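Wesinell backpack drive — progress note, December
To: Judite Mota
From: Fergus Tennant

Where we are
1342 bags in so far, target was 1000. Sorting a bit behind, sorry. Jayanthi has the intake sheet, I'll foward it tonight.

Checking
Every bag gets zippers, straps, binding, mesh. 13 set aside for repair — mostly zippers. Rui has the thread, still waiting on buckles from Brendero.

Pink bags
Popular with the younger kids, so going first. Pockets and straps, then the padded edging and mesh:

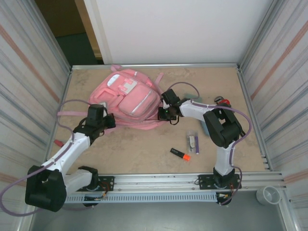
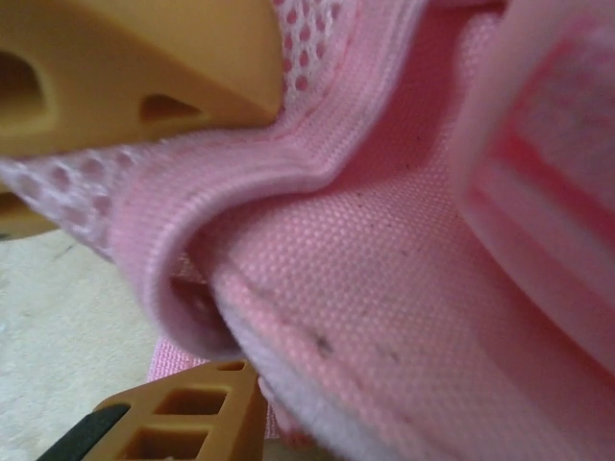 Still to do
— labels for Nogueira school, 100 short
— van for the second drop, not booked yet
— recepits to you by end of month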